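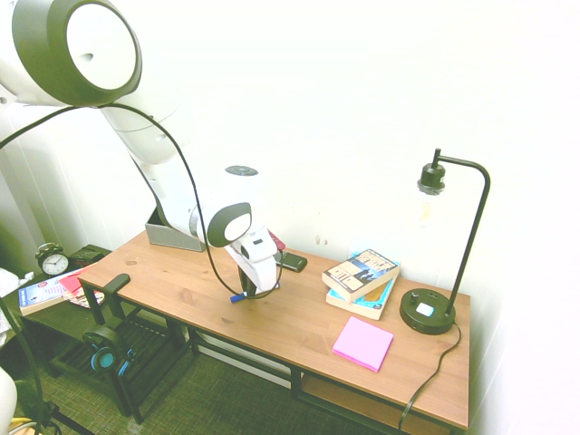
Page last changed: June, 4:40 pm
By K. Okafor, second-year project unit

Where the study hours go: desk use in the Brekitz Library

Background

Our group wanted to know how students use the individual desks on the upper floor of the Brekitz Library. The university has plans to replace some of them with group tables. The notice about the change said that many single desks were underused, but it didn't say how that had been worked out. We thought a small count of our own would make a reasonable project and would let us practise the sampling methods from first semester.

We had two questions. How often is a desk taken, and when it is taken, is someone sitting at it? The second question came from our own experience of walking past rows of desks with a jumper on the chair and a phone on the top, and no owner in sight.

Method

The upper floor has 100 single desks. We walked the same route past all of them at set times over nine weeks of semester, and marked each desk as free, occupied or held. A desk was occupied if a person was sitting at it. It was held if there were belongings on it or on the chair but the person was away. A stray pen did not count as belongings. This rule took us two meetings to settle, and the first week's sheets had to be thrown out and that week's count repeated later in the semester.

We recorded the results on paper and typed them into a spreadsheet the same evening. At first we tried Rikadero, a free tally app, but it signed us out whenever the wi-fi dropped near the stairwell, and we lost one full round that way. Paper was slower to enter but we didn't lose any more.

We did not record anything about the people at the desks, and we did not take down what they were working on. The library gave us permission on that basis.

Results

Across all rounds we made 3,517 checks of desks in the morning and early afternoon and 2,506 in the evening. The totals are not a multiple of 100 because some desks were roped off for carpet repairs in the middle of the semester, and we left those out while they were closed.

Daytime use was higher than the notice had led us to expect. The window side filled first, then the row along the back wall where the power points are. Desks near the printers were the last to go, even in the busy weeks before assignments were due.

Held desks were more common at lunchtime than at any other time. By late afternoon most of them had turned back into either occupied or free desks. In the evening there were few held desks and plenty of free ones, apart from the last two weeks before exams.

Discussion

If the library's own count was done in the evening, or treated held desks as empty, it could easily have come out lower than ours. We asked about this and were told the earlier count had been done by the furniture supplier, Grorkix, as part of its quote. We were not able to get the original sheets.

Our count has problems too. Three of us did the rounds and we may not have judged held desks the same way, especially where there was only a drink bottle. We also have no rounds before 9 am or on weekends. A desk that was held at one check and occupied at the next might have had a different person at it, and our method can't tell the difference.

What we would change

We would do a trial week with all of us walking together before starting the real count. We would also put the power points on the floor map from the beginning. We added them in week six, when it was clear they mattered, and had to go back and match old sheets to the new map.

The spreadsheet and the blank count sheet are in the unit's shared folder under Desk Use. The floor map is there as well, but the copy marked "old" has the back row numbered in the wrong direction.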